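Tema: Disco nuevo de Rora, ¿vinilo o digital?

marea_baja
Llevo una semana con el disco de Rora y la segunda mitad me parece mejor que la primera. El dúo con Léonie Pons es lo más flojo, demasiada voz doblada. ¿Alguien tiene el vinilo? Son 7 temas por cara y me da miedo que suene apretado.

tecla606
En desacuerdo con lo del dúo, para mí es el mejor tema. El vinilo suena bien, algo bajo de volumen. Hay que subir un poco y ya está.

Nuria_K
El mío vino con un salto en la cara B. Escribí a Bundgaard y me mandaron otro en febrero – sin pegas.

tecla606
¿Es de la tirada de 900 copias? La mía es la 862 y no salta.

Nuria_K
Sí, de esa. La portada de Shazia Niazi gana mucho en grande, eso sí.

marea_baja
Pues me lo pienso. En digital echo de menos el tema que tocaban en directo, «Odosgate», que al final se quedó fuera.
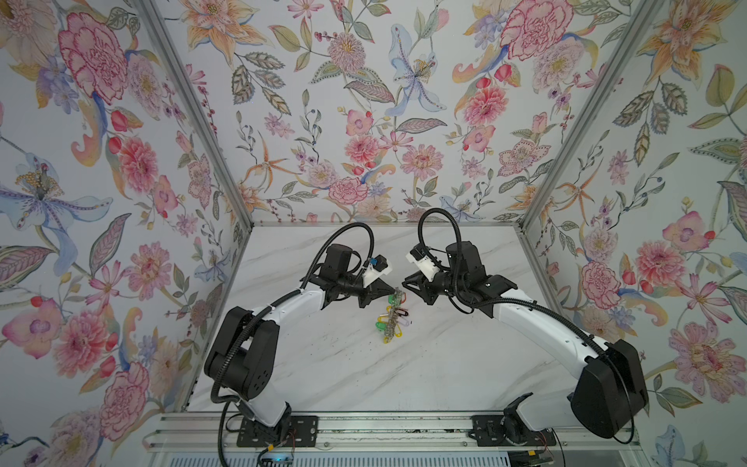
Lo tengo grabado de un concierto, pero con un sonido malísimo. Si alguien sabe de una versión decente, que avise.

tecla606
Salió como cara B del single «Cellgate». Búscalo de segunda mano.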